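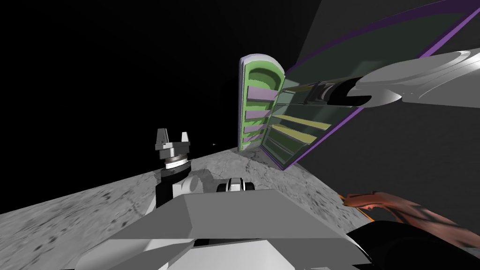
GUNAWARENDA FLATS, September

I have spent enough time with the Veltivex chore simulator to say what it is good for, and selling me a home helper is not on the list. The door task is the one everybody wants to talk about. A two-armed robot on gray, cratered ground, under a black sky, has to deal with a tall green cabinet full of shelves and its big purple-framed door. Fine. My own pantry has a door too, and I would like to know if a machine can open it with a bag of rice leaning on the other side.

The package costs $300 and comes with 60 tasks. I ran the cabinet one 257 times before I stopped. The manual is thin, the menus are slow, and the scoring gives full marks for a door left swinging.

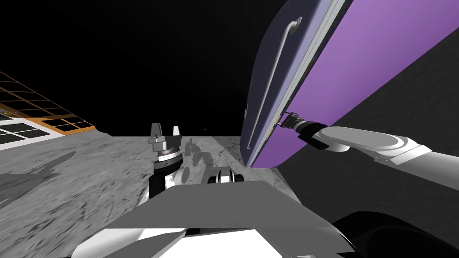
Prorer Nudell

What I do like is that the moving parts are big and easy to follow. The purple panel has a long pale handle bar, the right arm works at the panel, and the left one has its two fingers open and pointing up. Shadows fall where you can use them to judge reach. For learning how two arms share a space, that is worth something.

But it is all rendered. Nothing in my runs told me how a gripper copes with a sticky hinge, a greasy handle or a kid's backpack on the floor. The company's brochure goes straight from these tasks to dishes and stockrooms, and I don't buy it. A shop that needs shelves filled this year should hire a person.

Buy it if you teach or tinker. Three stars out of five, and one of those is for the shadows.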